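Pesquisar no suporte
Digite sua dúvida ou o número do chamado

Chamado 3674
Produto: tapete trançado Varnutent, marrom
Assunto: borda desfiando e tapete andando no piso
Abertura: 11/09/2023
Situação: resolvido

Mensagem do cliente
Oi, pessoal da Mernari! Antes de mais nada: adoro este tapete. O cordão grosso, aquele marrom escuro, a sala ficou outra! Só que apareceram duas coisas chatas. A borda começou a soltar uns fiapos compridos e ele anda pelo piso toda vez que alguém passa em direção à varanda. Aspiro duas vezes por semana, com a escova giratória. Já tentei virar de lado e não mudou nada. O que eu faço?

Resposta do suporte
Que bom que ele caiu bem na sala! Vamos por partes. Primeiro, desligue a escova giratória, ela puxa os cordões torcidos. Use o bocal liso, no sentido das tranças, sempre do meio para fora. Os fiapos não devem ser arrancados: corte com tesoura, rente, ou empurre para dentro da trança com uma agulha de crochê sem ponta. Para o deslizamento, sugerimos a manta Skivar, código 587, cortada 3 cm menor que o tapete de cada lado. Passe um pano seco no piso antes de assentar.
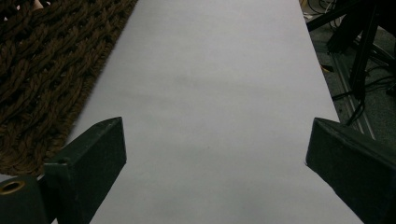
Mensagem do cliente
Voltei com notícias! A agulha de crochê é uma maravilha, passei a tarde de domingo nisso e até me diverti (quem diria). Dois fios estavam compridos demais e cortei. A manta chegou, mas veio enrolada e as pontas não assentam de jeito nenhum, ficam levantando o canto do tapete. Posso passar ferro?

Resposta do suporte
Ferro não, por favor! A manta gruda na chapa. Enrole ao contrário, prenda com barbante e deixe de um dia para o outro. Depois estenda com uns livros pesados nos cantos por algumas horas e só então coloque o tapete por cima.

Mensagem do cliente
Deu certo!! Usei os volumes da enciclopédia Wiriya, que finalmente serviram para alguma coisa. As pontas assentaram e o tapete não saiu mais do lugar, nem com a correria do cachorro. A borda continua meio felpuda, mas sem fio pendurado, e confesso que gosto dela assim. Uma última: dá para lavar em casa?

Resposta do suporte
Só limpeza localizada, com pano úmido e sabão neutro. Seque na sombra, deitado, nunca no varal, pois o peso deforma as tranças. Se os fiapos compridos voltarem, é só responder por aqui que reabrimos o chamado.

Usamos cookies para melhorar sua navegação. Aceitar todos | Gerenciar preferências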